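Kevero team trains two arms to pack a pharmacy bin

September | By Drimine staff
7 min read

The Kevero student robotics team is preparing for the Dollano packing challenge with a pair of tabletop arms and a set of ordinary pharmacy products. The team's data lead, a third-year student in mechanical engineering, spoke to Drimine in the team's room in the Hegde Building between afternoon sessions.

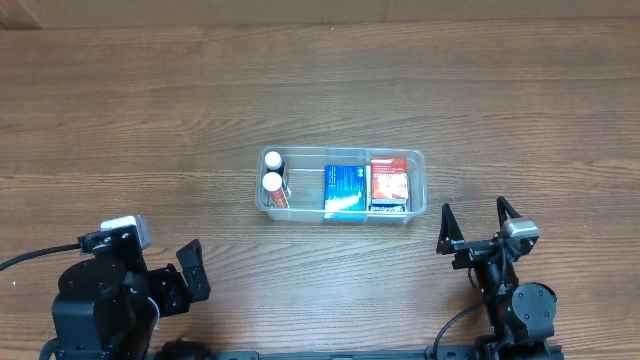
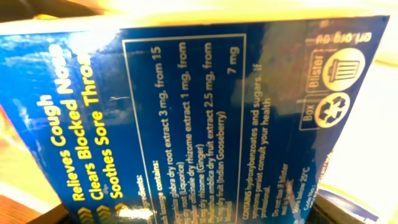
STUDENT PROJECTS

The task in the Dollano challenge is short to state. A set of boxes and bottles is placed on a table next to an open bin. The robot has to put every item into the bin, keep the bottles upright, and finish without pushing the bin out of its marked area. A second round runs in the other direction, with the items starting in the bin and ending up on the table. Teams may use one arm or two.

Kevero chose two. "One arm can do most of it," the data lead said. "The case where it can't is a flat box lying on another flat box. You want to hold the lower one still while you take the upper one. With one arm you drag both of them, and then the bottom box ends up against the wall, where the fingers don't fit."

The team has seven members this term. Two of them work on hardware, two on training and evaluation, and the other three split the recording sessions, the props and the paperwork for the competition. Everyone is expected to be able to operate the arms. New members start by moving single boxes from one side of the table to the other and are not allowed to record anything that goes into the training set until their motions are steady.

"Steady is more important than fast," the data lead said. "If the operator hesitates over the bin, the policy learns to hesitate over the bin. We had one batch from last term where somebody always paused before closing the fingers. The arm did the same pause for weeks. It was very faithful."

Training is by imitation. An operator drives the arms through the whole task while the joint positions and the camera streams are recorded together, and a model is then fitted to reproduce the motions from the images. The set now holds 746 recorded episodes that passed review. The team's target before the competition is 2,000.

Asked whether that target came from the rules, the data lead said it did not. "It's our number. We plotted success rate against the size of the set at a few points and drew a line through it. You shouldn't trust the line very much. What it did tell us is that we hadn't flattened out yet, so more recording was still worth the time."

Review takes longer than recording. Each episode is watched by someone other than the operator, and it is thrown out if an item is dropped, if the bin shifts, or if one of the streams has a gap. Episodes in which the operator misses a grasp and tries again are kept, and are tagged. The team argued over this at some length. The hardware members wanted a clean set with only first-time grasps. The training members wanted the retries.

"We ran both," the data lead said. "The clean set gave smoother motion, and it was better as long as nothing went wrong. When a grasp failed, though, the arm carried on to the bin with nothing in the fingers and let go of nothing. With the retries in, it goes back. Not always, but often enough that we kept them."

Much of the conversation was about surfaces. The bin is clear plastic, which the rules require, and the data lead described it as the most difficult object on the table. Its walls show the wood behind them and also reflect the room lights, so the position of the wall has to be judged mainly from the rim. Several early runs ended with a finger landing on the rim and the arm stopping on its force limit.

"People ask about the boxes, and the boxes are fine," the data lead said. "They have flat sides and sharp corners. A clear bin has a front wall that looks like table in one place and looks like a white stripe in another. If you move the lamp, the stripe moves. The model has no reason to know that the stripe isn't a thing."

Glossy cartons bring a smaller version of the same problem. The printed face is useful from a distance, where a block of strong color is enough to tell one product from another. Up close, a wrist camera may be looking at a few lines of print and a patch of glare. On a cough lozenge carton, the slogan "Relieves Cough" is in large yellow letters and reads well on camera even when the box is tilted. The ingredients panel next to it is another matter, and the glare takes out part of it.

The team does not read the text in software. An early plan was to identify each product by its lettering and choose a grasp from a table of known box sizes. It was dropped after a month.

"It worked when the box was facing you and lit from the side," the data lead said. "In the bin, things are on top of other things, or you see the edge. You'd have a recognizer that was right on the easy ones and silent on the hard ones. The grasp doesn't need to know what the product is called. It needs to know where the sides are."

The wrist cameras replaced a good deal of that work. In the first version of the setup the model saw the table from above only, and the view of the item was lost as soon as the gripper came down over it. Adding a camera to each arm gave the model something to use in the last part of the approach, and according to the team's log this was the largest single improvement of the year. The cost was cabling. A cable that is too short pulls on the bracket when the wrist turns, and one that is too long catches on whatever is near it.

"We lost a whole evening of recording to a bracket that had turned a few degrees," the data lead said. "All the episodes looked fine if you watched them one at a time. If you put the first one next to the last one, the gripper finger was in a different part of the picture. Now we take a reference picture at the start of a session and another at the end, and the script compares them. If they don't match, we look at the screws before we look at anything else."

Lighting is handled the opposite way. The brackets are held as constant as possible, and the lamps are moved on purpose. The recording sheet has a column for which lights are on and whether the blinds are open, and the person keeping the sheet is asked to change one of them every 2 batches. The competition hall is unknown to the team, and last year's entrants were given only a short practice slot on the actual tables.

The same thinking applies to the items. Dollano publishes the categories in advance – small bottles with screw caps, flat cartons, tall cartons – but not the specific products. Kevero buys what the nearest pharmacy has and rotates it. Cartons wear out first. The corners soften after repeated grasping, and a soft corner gives a wider contact than a new one, so a model trained only on worn boxes tends to close too gently on a fresh one.

"We keep some unopened stock for evaluation," the data lead said. "Those never go into recording. And we leave the contents in. An empty carton collapses if you squeeze it, and it also slides more easily. You'd get a very good score on empty cartons and then find out on the day."

Bottles have produced their own set of rules in the room. A bottle is grasped by the body where there is space and by the cap where there is not. Capped bottles are easy to see from above, where the cap shows as a round shape, but a leaning bottle puts the cap in one place and the base in another. The operators are told to approach along the lean and straighten the bottle before lifting. Under the scoring rules, a bottle that ends on its side counts as not packed.

Evaluation is done on a fixed schedule. A trained model is run on a list of starting arrangements, drawn up before training begins and kept away from the operators. The result is recorded per item and per run. The team stopped reporting a single success figure in its own notes after finding that two models with the same overall score were failing in quite different places, one on bottles and one on stacked boxes.

Asked for the current state of the entry, the data lead was cautious. Packing is in reasonable shape when the items start apart. Unpacking is behind, and stacked cartons near a wall of the bin remain the weakest case. The coordinated motion, with one arm steadying and the other lifting, has been recorded but is underrepresented in the set, and most of the remaining episodes will go there.

"There's also the handover, and we may just cut it," the data lead said. "If an item is on the far side for one arm, the other arm should pick it up. We spent time on passing things from one gripper to the other and it looks good in a video. In the scoring it buys you nothing. The operators like doing it, so it keeps coming back."

The hardware members are testing a rubber pad for the inside of the fingers, with the aim of holding glossy cartons at a lower closing force. The pads will be adopted only if existing episodes remain usable with them fitted. If they change the grasp enough to need a new set, they will wait until after the competition.

Recording sessions run from 4 p.m. on the second floor of the Hegde Building. Students who want to train as operators can sign up on the sheet outside the room. No programming experience is required for the first session, and closed shoes are.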